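Filed under: Site visits | Handling and grasping

Folding by hand, recorded by gripper: a visit to the Cornance open day

The Cornance workshop opens its doors once a year, in November, and most of the people who come are engineers from nearby firms with a spare afternoon. This year the main demonstration was garment folding with hand-held grippers. I spoke to the lead engineer on the folding work before the doors opened and again at the end, when the room was quieter. She asked for her name to be left out, as the project is shared with Marchuk and neither side has settled who speaks for it.

The purpose of the work is easy to state. A person folds clothes using a pair of grippers held in the hands, the movements are recorded, and the recordings are used to train a policy that will later run on two fixed arms. The arms themselves, a pair built by Selus, were in the next bay and were running a slower routine with hand towels.

"People come in and walk straight to the arms," she said. "I try to send them to the bed first. What the arms can do next spring depends on what is done at the bed now."

The folding is done on a bed because a bench gave results that did not carry over. On a bench the surface is flat and stiff, and the finger pads can slide under a hem with very little effort. A mattress gives way when it is pressed. The cloth sinks with it, and the lower finger often picks up the bedding as well as the garment.

"We recorded 200 folds on a bench and the policy was useless on anything soft," she said. "It would come down, close, and lift the sheet. So we started again."

The second set stands at 300 folds, all of them on bedding, with patterned covers used on purpose. Plain covers make it too easy to find the outline of a garment. A floral print puts edges and colour changes everywhere, and the policy has to learn which of them belong to cloth that can be picked up.

I asked what makes a good grasp. Her answer was mostly about thickness. Ribbed bands and stitched seams are stiffer than the panels they join, so they hold their shape when the pads close on them. A smooth panel gathers between the pads and tends to slip out at the first pull. Operators are told to approach ribbing or a seam where one is within reach, and to keep the wrist low. 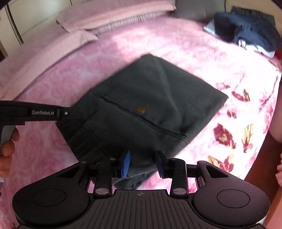
Errors and repeat attempts

The commonest fault is a double grasp, where both layers of a folded garment are taken when only the upper one was wanted. The operator is not allowed to stop and tidy up by hand. The grasp has to be released and tried again with the gripper, and the whole sequence is kept.

"If you delete the mistakes, you end up with a machine that has never seen one," she said. "It drops a sleeve and then it has no idea what to do. We keep the lot, apart from runs where somebody knocks the power lead."

The next fault is fatigue. A session is limited to 20 minutes, after which the approach angle begins to drift. She has plotted this for every operator and the drift is in the same direction each time – downwards and towards the body.

Dark clothing is a separate difficulty. The shadow inside a fold and the fold itself come out at nearly the same brightness, and the policy confuses the two. Niltidis, who supply the lamps, have suggested lighting from one side only. She has tried it and is not yet convinced. Side light shows up the creases well, but it also bleaches pale bedding, and the exposure then has to be brought down again.

What comes next

The target is 100 folds in a row on the fixed arms without a person stepping in. I asked how far off that was. She said the towels were close and that knitwear was "a long way behind", mainly because a knitted panel stretches between the two grasp points and the second fold then lands in the wrong place.

There is no plan to sell a folding machine. Marchuk's interest is in sorting returned clothing, where an item has to be opened out, checked and closed again, and folding is simply the last step of the three. Opening out is harder and will be started after the winter.

Visitors were allowed to try the grippers in the last hour. Most of them gripped too hard. "Everyone does at first," she said. "You can't feel the cloth through the pads, so you squeeze until you are sure, and by then you have the sheet as well."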